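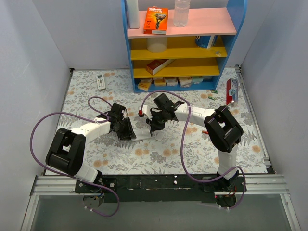

Does the Grostley table include rainfall measured as snow?
Snow is melted and entered as its water depth, in the same column as rain. The `phase` field is `S` for those rows.

# Grostley Daily Rainfall, version 2

Daily precipitation totals typed up from the paper logs of the Grostley and Prostbridge gauges. Maintained by Fraser Baxter.

## Contents

- `daily.csv`: one row per gauge per day
- `gauges.csv`: location, elevation, rim height
- `flags.txt`: meaning of each quality flag

## Fields

`gauge`, `date`, `depth_mm`, `phase`, `flag`. The day runs from 9 a.m. to 9 a.m. and is dated by its end. Empty `depth_mm` means no reading was made. Zero means a reading of zero. Trace amounts are stored as 0 with flag `T`.

## Known problems

- 167 rows at Prostbridge carry flag `A`: several days of catch read as one total. Do not use them for daily extremes.
- The Grostley gauge was moved some 400 meters uphill to the Lindqvist lot one August. Totals before and after the move are not adjusted to match.
- Pages with water damage were typed by two people separately. Where they disagreed, the row has flag `D` and the lower value.

## Changes from version 1

Inches converted to millimeters before rounding. Duplicate rows removed.

Related
Bundach River Stage Readings
Prostbridge Frost Dates
Grostley Gauge Log Scans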